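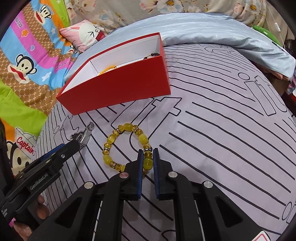 3 min read

I have been meaning to write about the button tin since September, and every time I sit down to do it I end up with the lid off and my hands in it, and then it's dinnertime and I haven't written a word. So tonight the tin is staying in the hall closet and I am going to get through this like a grown-up.

It was my grandmother's, and before that it held crackers. The paint has mostly gone from the corners, but you can still read "Narneck" across the lid in curly letters, and there's a dent in one side that fits my thumb exactly. She kept it on the shelf above her sewing machine, and on rainy afternoons we were allowed to tip the whole thing out on the rug and sort it any way we liked. I was a color person. My sister went by number of holes, and we had terrible arguments about it (a four-hole green button is a green button, and I will not be moved on this).

When it came to me I decided I'd finally do something with it, so over the winter I sorted it properly, on a baking sheet, with muffin cups for the different kinds. The total came to 1,367 buttons, plus 11 hooks, a thimble, half a zipper pull, and a key that fits nothing in my house. I had guessed 500. My husband guessed 3,000, and he has been a bit smug about being further off than me, which I don't understand at all.

Most of them are plain shirt buttons, little white ones snipped off before the shirt went into the rag bag. But there are some beauties too. There's a set of six in dark red glass, on their original card, with "Ogura" printed at the top and a price in pencil that I can't make out. I've asked at two fabric stores and neither one had heard of the name. There are big brown leather ones like tiny footballs, off my grandfather's cardigan, and I knew those the second I touched them. And there is one single brass button with an anchor on it, and no one in the family ever went near a boat.

What surprised me was how much I wanted to keep the order she had them in, which was no order. Once they were all in their muffin cups they looked so tidy and so much like a store display that I felt a little sad, and after a couple of weeks I poured every one of them back in together. The sound alone was worth it! If you grew up with a tin like this you'll know the one I mean, sort of like gravel but friendlier.

I did take a few out to use. My yellow raincoat has three new buttons down the front, none of them matching, and I've had more compliments on that coat than on anything I ever bought new. The rest of the coat is from Naltero, bought on sale years ago, and the buttons it came with started dropping off before the first spring was out, so this is a big improvement. I used the shank kind, with a little flat button on the inside of the cloth to take the strain, and I wound the thread around the shank four or five times before knotting it. My grandmother did it that way and I've never seen one of hers come loose.

Next I'd like to make a pincushion with the tiny pearly ones around the edge, but I need to find some wool scraps for the stuffing first. If you've made one, please tell me whether wool is really better than sawdust, and whether you washed it before you stuffed it. My last one leaked all over the ironing board and I'd like to do better this time.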